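Culture room walk-round, 8/6/22
Done by me (Efthymia Tzanetos), with a mug of tea left outside the door as per the rules

I've kept to the usual order so you can lay it next to the May sheet. Ticks are fine, crosses want doing, and my waffle is in between. We're still only handling the soil isolates from the Brukent quarry plots, so nothing nastier than last time, but a few of them shrug off three or four antibiotics and I'd like them to stay on their plates, please!

## Coming in

- [x] Door sign current, phone numbers right
- [x] Coats on hooks, none on chairs (hurrah)
- [ ] Gloves in all sizes
- [x] Hand basin clear, soap and towels full

No small gloves again. I took a box from the Chaiyaporn store to tide us over, but whoever does the ordering needs to put smalls on the regular list, as half of us wear them.

## Safety cabinet

- [x] Airflow alarm sounds when tested
- [x] Service sticker in date
- [ ] Front grille clear
- [x] Surfaces wiped and logged

The grille had a notebook and a tip box sitting on it. I know, I know, it's the handiest shelf in the room, but the air can't get down there if it's covered, and then the cabinet isn't protecting you or the plates. I moved both and left a slightly bossy note.

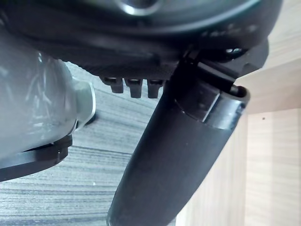 The wiping log is much better than it was in May, by the way. Every session has initials against it and I could read nearly all of them. Whoever signs with a sort of seagull, could you come and tell me who you are?

## Incubators and cold store

- [x] Temperatures written up daily
- [x] Plates taped and stacked lid down
- [ ] Everything labelled with name, strain and date
- [ ] Old plates cleared

We're down as having 126 live strains in the Wultemano register and I didn't try to match them all, I just pulled 10 and looked them up. Nine were perfect. The tenth said "the odd one", which I'm sure meant something to somebody. It's on the top shelf of the cold store in a bag with my name on it, and it goes in the autoclave at the end of the month if it isn't claimed.

There's also a stack of sensitivity plates at the back of the lower incubator that have dried up like crisps. Bin those, they're no use for measuring zones now.

## Antibiotic stocks

- [x] Freezer box locked
- [x] Running list matches contents
- [ ] Powders weighed in the right place

Somebody has been weighing powder on the open bench (there was a dusting round the balance). Some people get properly ill from breathing in penicillins, so it's the fume hood every time, even for a tiny bit.

## Waste

- [x] Autoclave tape changed on every load checked
- [x] Sharps bin under the line
- [ ] Disinfectant pots dated

Two Zulen pots with no date on. I tipped them and made fresh. It takes a minute, and stale disinfectant in a discard pot really does worry me.

## To do before the next one

1. Small gloves on the regular order
2. Claim or bin "the odd one"
3. Clear the crispy plates
4. Wipe down round the balance and move it into the hood
5. Date on every pot, every time

Initial each line when it's done and pin the sheet back up by the basin. If you disagree with any of my crosses, come and argue, I'm in the write-up room most afternoons.

E.T.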